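Asunto: Re: [lukumay-lista] Demostraciones en simulación para la tarea de los cubos

Hola a todos:

Contesto al mensaje de ayer, que copio en parte:

> Nos pedís 200 demostraciones de los cubos sobre la placa
> antes de que acabe octubre. ¿Valen las que grabamos con la
> versión anterior de Bavulex? ¿Y cuántas van a validación?

Las anteriores no las mezcléis. Cambió el paso de control y las acciones ya no cuadran. De las 200 nuevas, 160 van a entrenamiento y el resto a validación.

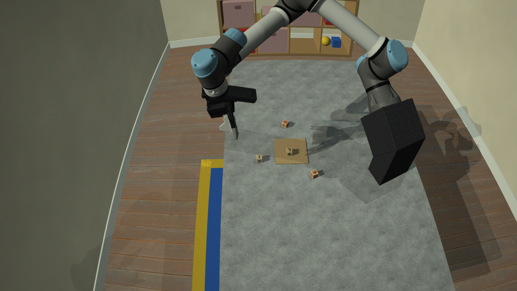 ¿Se guardan los intentos fallidos?
Se guardan aparte, en la carpeta de descartes, con la etiqueta puesta. No cuentan para el total.

La posición inicial de los cubos se sortea en cada episodio. Si alguno sale fuera del alcance del brazo, reiniciad - no lo mováis a mano.

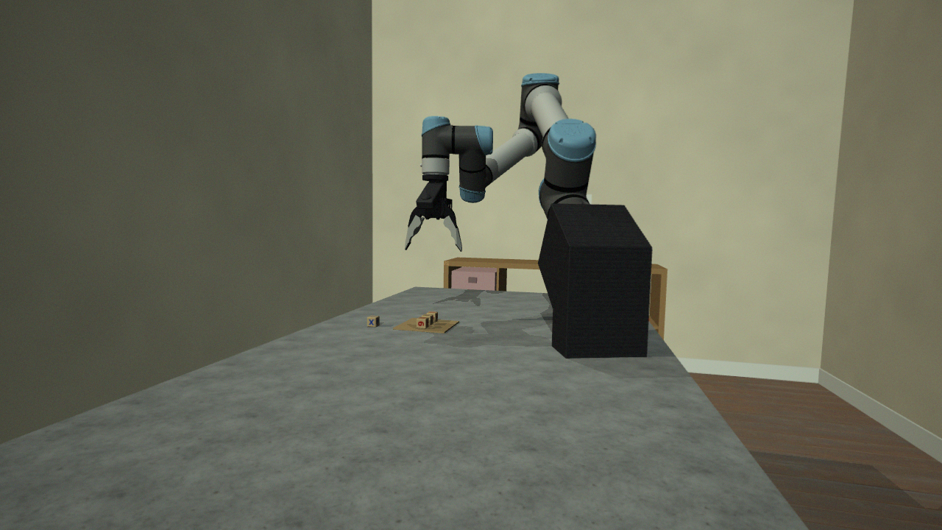 Grupo de Aprendizaje por Demostración - Laboratorio Altent

Teleoperad despacio al acercaros al cubo. En la tanda pasada había cierres de pinza demasiado bruscos y la política los copiaba tal cual. Un episodio que pase de 400 pasos se corta solo.
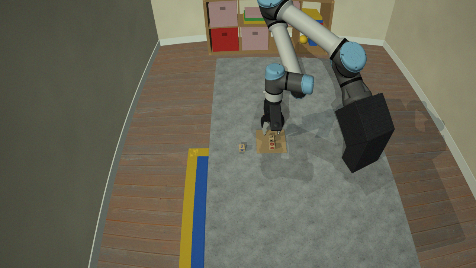
Subid los datos a Jatier en lotes de 50, con la semilla en el nombre del lote. Si falla la subida, avisad por aquí antes de repetirla.

Un saludo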